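Garkavar returns line - progress report, second period
9 August 2024
To: Bettencourt program office
From: site automation lead, Storkon

Sorry this is a few days behind. Inventory week plus two people out. Keeping it short where I can.

Where we are

Cell 1 is on the bench and picking mixed returns out of a bin. Cell 2 is still in crates, waiting on the electrical drop. Landlord has signed off on the drop, electrician hasn't given us a date. I would plan on September and be happy if it's sooner.

In July the cell logged 1,529 pick attempts, all on the day shift. Two changes from the plan you approved. First, we run mixed household items from the start, where the plan had us doing boxed goods for a month. The sorters asked for this. Boxed goods were never their problem, they can clear a cage of boxes before coffee. It's the odd stuff that slows them down and hurts their hands, so we went there first. Second, we dropped the night run. No one on nights is trained to restart the cell and I'm not leaving it alone with a skeleton crew.

What it picks and what it doesn't

Rigid things with a body you can get two fingers around - good. Toys, bottles standing up, most hand tools. Bottles on their side are hit or miss. Anything clear is still poor, the software loses it against the bin floor. Thin and flat is poor too. Soft goods we have not started.

Lanus sent a new software build at the end of July. Better on clutter, slower on the approach. Asked them if we can have the clutter part without the slow part. No answer yet.
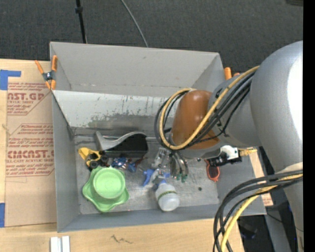

Damage is low but it isn't zero. Eyewear is the one I worry about, lenses scratch if the fingers come in at a bad angle, and a scratched pair can't go back to stock. For now the sorters pull eyewear before the bin goes to the cell. Adds a step, they do not love it. I'd like to be rid of it by the next report.

The people side

You asked for more on this than last time so here goes.

There are 29 people on returns across both shifts. 10 of them have now done the operator training, which is one full day plus a week of shadowing. I wanted 20 by now. The shortfall is my fault mostly, I scheduled sessions against the July sale and supervisors pulled people back onto the floor. Have moved the remaing sessions to Tuesday mornings and supervisors have agreed in writing.

No positions cut. That was the commitment at kickoff and it stands. One person moved to a different department at their own request. Two operators are now on the higher pay grade, the rest go up after their sign-off, payroll is slow with the paperwork and I have had complaints about it. Fair ones.

What the work looks like has changed more than I expected, even with one cell. Sorters used to stand at a cage, lift, look, decide, drop. The ones on the cell now spend the shift loading bins, clearing jams and grading whatever the robot has put out. Less bending. More standing still, and more watching. A couple of them said the watching is more tiring than the lifting, which we hadn't thought about at all. We tried rotating every two hours between the cell and the regular cages and that went over well. Will keep it.

Other things I heard, in no order:
- They want to know who decides when the cell gets switched off for the day. Right now it's me. Should be the shift lead.
- Noise is OK.
- The pick count on the wall screen had to go. It looked like a scoreboard for people. Took it down the same week.
- Several asked if the training counts for anything outside the company. Lanus has a certificate but it costs extra. See budget.
- Older sorters picked up the jam clearing faster than I did.

Safety

No injuries. One near miss, someone reached in to straighten an item while the arm was paused, not stopped. Nothing moved. We retrained the whole shift that afternoon and changed the wording on the panel, "paused" and "stopped" looked too much alike. Light curtain is ordered for cell 1 and will be fitted before cell 2 gets powered up.

Budget

On track overall. Electrical will come in over the estimate, spare fingertips under. I'd like to move the night run money, which we aren't going to use, into operator certificates. Needs your OK, a reply by email is enough.

Next period

- Cell 2 powered, if the electrician shows
- Rest of the trainng sessions done
- Switch-off decision handed to shift leads
- Clear plastics, a proper try with different lighting
- Eyewear step gone or at least shorter
- Short survey of both shifts, anonymous, results sent to you unedited

Full pick logs are in the shared folder, last two days of July still to be uploaded.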